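The Lid Drawer, Part 4

Gallery — July

These are from the big kitchen sort at the Prirthorpe house, where we let rooms to long-stay guests. The cupboards had gone years without anyone going through them. Every pan had at least one lid that belonged to something else, and the drawer under the counter would no longer close. The first three parts covered the baking tins, the enamel and the cutlery. Part 4 is lids and the small electrics they go with.

Everything that stays gets a number on a paper tag and a line in the house list, which has reached 3,397 entries, counting each fork. Anything without a partner goes in a crate for the Urkomberg swap shop.

Enamel lids, large. Two of them fit the Hrubý stockpots. The chipped one went in the crate.

Flat steel lids. All fit the same saucepan, so we kept the heaviest and let the others go.

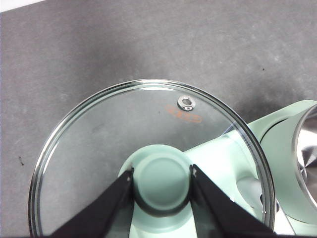 Glass lids took longest to match up. Most of ours have plain black knobs and could belong to anything, so we went by diameter and then by trying them on. The one with the mint-green knob was easy to place — the appliance it goes with is the same green. It has a steel rim and a small steam vent with a metal ring. There is an orange logo printed on the glass, too faint to read, so the list has it under color.

Holtis casserole, with lid. The pair had been stored in separate rooms. They are now on the lower shelf, lid upside down to save height.

Splatter screens. Kept one. The mesh on the other had come away from its hoop.

Lid rack, beech, 38 cm long. It came from the Urkomberg shop in exchange for a box of jars. The slots are a little narrow for the enamel but fine for glass.

The drawer, closed. It holds dish towels now.

Still to do: storage tubs, which have the same problem as the pans, only with more plastic. Those will be Part 5. If you stayed at Prirthorpe and took home a small round lid with a red rim by mistake, we have the dish — please write to the house address.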